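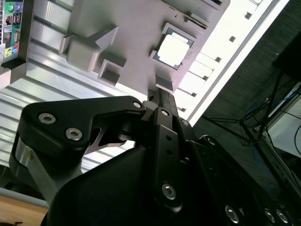 **Ticket 700 - gripper stops short on CPU pick**
Project: Navarro (PC assembly cell, student capstone)
Opened: 19 Jul 2026
Status: open, see bottom
Priority: high, demo run coming up

**Problem**

Arm goes to the fixture plate for the processor, gets down near the lower edge of the plate, then protective stop. Not every time. Maybe one run in three when the plate was last moved by hand, almost never if nobody touched it. Same program, same speed, same waypoints as the run that passed last week.

**Setup**

- control laptop on Norkanside network, lab profile
- pick routine `pick_cpu_v17`
- plate sitting on the ribbed metal, processor in the right-hand nest, rotated on the diagonal like the drawing says
- wrist camera on, used for the offset only

**Log**

Entry 1. Restarted controller, re-ran. Stop again, same spot. Error is just "force limit", no joint given. Not helpful.

Entry 2. Raised approach height by 20 mm. No stop on approach, but then the descent is longer and it stops lower down. So not the approach. Put it back.

Entry 3. Checked gripper by hand with power off. Opens and closes ok, no play in the pivots that I can feel. Hex screws all snug. Left them alone, dont re-torque these without asking, the last group over-did it and the linkage bound up.

Entry 4. Compared saved plate position in the program with where the plate is now. Off by 2 degrees. Plate is tilted in the camera view and nobody updated the frame after the cleanup. Fingertip comes in right by that small raised block on the lower edge of the plate, so two degrees could easily be enough.

Entry 5. Re-taught plate frame from three corners. First try wrong, had picked the rounded corner as a reference, don't do that, you can't get a repeatable touch on it. Second try used square edges only. Ran it empty at 10% speed, no stop.

Entry 6. 17 runs at normal speed. One stop, run 12. Everything else picked.

Entry 7. Run 12 image offset is way off compared to the others. Top of the processor is blown out white in the camera and so is the metal to the right of the plate. Think the edge finder grabs the wrong edge when it's that bright. Turned exposure down one step in the Jinstead tool, edges look better in preview. Not tested on real picks yet, lab slot ended.

**To do**

- [x] re-teach plate frame
- [x] save as `plate_frame_new`, old one kept
- [ ] repeat the 17 runs with lower exposure
- [ ] add reject if offset is bigger than the limit, right now it just beleives whatever it gets
- [ ] dowel pins or at least tape marks for the plate. Jitodard has pins in stock, order is in the cart, needs approval
- [ ] check the cables on the floor by the stand are out of the arm's path before next full run

**Notes for next group on this**

Load `plate_frame_new` BEFORE you home. If you load it after, the waypoints keep the old frame untill you restart the program. Don't slide the plate to get at the board. If you have to move it, redo Entry 5, takes ten minutes.

Force limit still at default. Please don't raise it to get round the stop.

Leaving open until exposure test is done.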